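Posted in: Research Methods > Manipulation > Evaluation and Reporting

Reporting success rates when the wrist view and the table view disagree

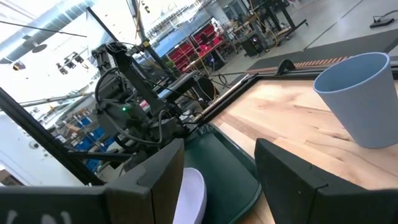 What counts as a success when a policy is scored on tabletop placement trials?
A trial counts as a success when the object is at rest inside the target region, the gripper has released it, and a scorer who did not run the trial has confirmed both from the recording.

korkstead_eval wrote:

The definition given at the top of this thread is the one our group adopted in April, and I would like to invite comment on it before it is written into our reporting template. The evaluation was carried out at our Korkstead site on a fixed set of tableware tasks. The policy under test is named Lasinside. It was trained on 1551 demonstrations and evaluated on 1348 trials, all of which were recorded from the wrist and from a fixed overhead position.

Each trial was scored twice. The first score was entered by the operator at the station. The second was entered by a reviewer working only from the wrist recording. The reviewer did not have access to the first score or to the name of the checkpoint.

Our finding is that the two scores agree well on pick tasks and poorly on place tasks. In the place tasks the disagreement is concentrated in the final moments of the trial, when the fingers cover a large part of the target. A bowl positioned close to one finger may be partly hidden for the whole of the approach. The reviewer must then decide whether to score what can be seen or what can be reasonably inferred. Our present instruction is to score only what can be seen and to mark the remainder "undetermined."

I would welcome views on two matters. First, should undetermined trials be counted as failures, excluded, or reported in a column of their own? Second, is a 30 second limit per trial suitable for tasks of this kind?

prongate_methods wrote:

Thank you for posting the protocol in advance of the results. It is a practice that this section should encourage.

On the first matter, I would advise strongly against exclusion. Undetermined trials are unlikely to be spread evenly across conditions. A policy that approaches low and close will hide more of the target from the wrist view than a policy that approaches from above. If such trials are removed, the first policy is being graded on its easier cases, and a reader of the final table will have no means of knowing it.

At Prongate we report three columns: success, failure, and undetermined. The headline rate treats undetermined as failure. A second rate, treating undetermined as success, is given beside it. The distance between the two tells the reader how much confidence to place in the scoring.

T. Tiwari wrote:

I must disagree in part with the previous reply. A three-column table is sound, but the headline rate described there punishes the policy for a property of the observation. If the overhead recording settles the question, the overhead recording should be used. I see no merit in declaring a trial undetermined when a second view of it exists.

The original post states that every trial was recorded from two positions. The reviewer was restricted to one of them. I would like to understand what that restriction was intended to measure.

Trilok Tiwari

korkstead_eval wrote:

The restriction was deliberate. Lasinside receives only the wrist view as input, and we wished to know how far a human scorer could judge the outcome from the same information. The operator scores are used for the success rate. The reviewer scores are used for the agreement figure. I accept that the original post did not separate these two purposes with sufficient care, and the template will be amended.

T. Tiwari wrote:

That is a reasonable design, and I withdraw the objection as it applies to the agreement study. I maintain it for the success rate. The definition at the top requires a scorer who did not run the trial. By your account the success rate relies on the operator. The definition and the practice are therefore in conflict, and one of them has to change before the template is issued.

korkstead_eval wrote:

The point is correct. The operator scores were collected under the older rule. We will arrange for the overhead recordings to be scored by a second person and will report both sets.

riihimaki_lab wrote:

Our group in Riihimäki has run a similar comparison on a smaller scale and can offer some observations on the time limit.

We began with a limit of 25 seconds and found that a number of trials ended while the gripper was still closed on the object. These were recorded as failures, although the object was already over the target. We then extended the limit, and the success rate rose for every checkpoint we tested. The order of the checkpoints also changed. The slower policies gained the most.

For this reason I do not believe there is a single suitable limit. I would recommend stating the limit next to the rate wherever the rate appears, including in the abstract, and publishing the time to completion for every successful trial. Readers can then apply a shorter limit of their own.

prongate_methods wrote:

I support the recommendation to publish completion times. I would add that the clock should start at the first commanded motion. Some groups start it when the operator presses the key, and the delay between the two is not the same at every station.

I would also return to the matter of undetermined trials. Dr. Tiwari's suggestion works where a fixed view has been recorded and is itself clear. On many stations the arm stands between the fixed view and the target for part of the motion. A second view reduces the undetermined column but does not remove it, and a rule for the remaining cases is still required.

T. Tiwari wrote:

Agreed. For the remaining cases I would permit the scorer to continue past the time limit and examine the recording after the arm has withdrawn, provided that nothing has touched the object in the interval. Most disputes in our own data were settled in this way. The recording must of course be long enough to allow it — many groups stop recording at the moment of release, and the evidence is then lost.

gripperside wrote:

A question from a newer member, if it is permitted in this section. How strict is "inside the target region" for an object such as a tray, which has a raised rim? If a cup is set down so that its base is resting partly on the rim, some of our scorers pass it and some do not. We have no written rule at present, and the results depend on who is on shift.

korkstead_eval wrote:

The question belongs here. Our rule is that the full base must lie within the inner edge of the rim. A base resting on the rim is a failure, whether or not the object remains upright. The rule is strict, but it can be applied by two people with the same outcome, and that was our main concern when we drafted it.

riihimaki_lab wrote:

We apply a more lenient rule. If the object stays upright after release, we score the trial as a success and attach a note on position. In our opinion the strict rule discards information about partial competence. A policy that consistently sets the cup on the rim is in a different state from one that drops it on the floor, and a single failure code hides the difference.

prongate_methods wrote:

Both positions can be accommodated by recording the resting state and deriving the score from it afterward. The scorer selects from a short list: inside, on the rim, outside and upright, outside and fallen, still held, cannot tell. The success rule is then a matter of which entries are included. Should a group wish to change its rule at a later date, the trials need not be scored again.

gripperside wrote:

Thank you. We will adopt the list as written and train all shifts on it before our next evaluation. I assume "still held" takes priority where the object is inside the tray but the fingers have not opened?

prongate_methods wrote:

Yes. Release is a separate condition and should be checked first.

T. Tiwari wrote:

I would place "cannot tell" at the top of the list. In our experience scorers seldom use the last entry in any menu, and this is the entry on which the present discussion depends.

korkstead_eval wrote:

I am grateful for all of the replies. The revised template will record resting state, release, and completion time as separate fields, and will name the view used for each judgment. A draft will be posted in this thread on Friday. The question of the headline rate remains open within our group, and I expect that the draft will show both versions.

riihimaki_lab wrote:

Please include the raw scorer entries with the draft if your data policy allows it. We would like to run our lenient rule over the same trials and compare the order of the checkpoints.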